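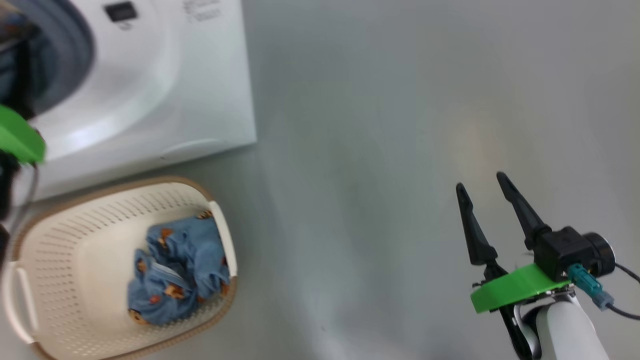

Laundry Room FAQ - Flellcombe Apartments
Updated June 23, 2023

When is the laundry room open?
The room opens at 6 a.m. and closes at 11 p.m. every day. The last wash must be started by 9:30 p.m. The door locks on a timer at closing, and items left inside can be collected the next morning.

How do I pay?
Payment is by laundry card only. Cards are issued at the front office with a starting balance of $15, which is charged to your next rent statement. Value is added at the reload station by the mailboxes. The station takes debit and credit cards but no cash.

My card shows a balance but the reader rejects it. What should I do?
Wipe the chip and try again in a second reader. If both reject it, the card needs to be re-encoded at the office. Re-encoding takes 2 business days and the balance carries over. Cards issued before April do not work in the new Flastel readers and must be exchanged.

Which detergent should I use?
Use only detergent marked HE. Standard detergent produces too much foam for a front-loading washer and can cause the cycle to stop with a drain error. Measure for the load size printed on the detergent cap. Pods go directly in the drum, before the clothes. Powder and liquid go in the dispenser drawer.

How full can the drum be?
Fill it loosely to three quarters. A single heavy item, such as a bath mat, will often fail to balance in the spin. Add two or three towels and restart the spin cycle.

The door will not open after the cycle ends.
The lock releases up to two minutes after the drum stops. If water is visible through the glass, select Drain and Spin and wait for it to finish. Do not force the handle. A broken latch is billed to the unit whose card started the cycle.

There is a musty smell in the washer.
Leave the door ajar after use and wipe the rubber door seal with a dry cloth. Staff run a hot cleaning cycle on each machine weekly. Report a persistent smell with the machine number.

Can I wash rugs, pet bedding or dyed fabric?
Pet bedding is allowed if loose hair has been removed first. Rubber-backed rugs and home dyeing are not allowed in any machine.

How do I get a refund for a failed cycle?
Send the machine number, date and start time to Citlali Arriaga at the front office. Approved refunds go back to the card - cash refunds are not available. Claims older than 15 days are not accepted.

Who repairs the machines?
Repairs are handled by Esquivel under a service contract. Residents should not call the contractor directly. Report faults to the office or dial extension 166 after hours. For active leaks, press the red stop button by the door first, then call.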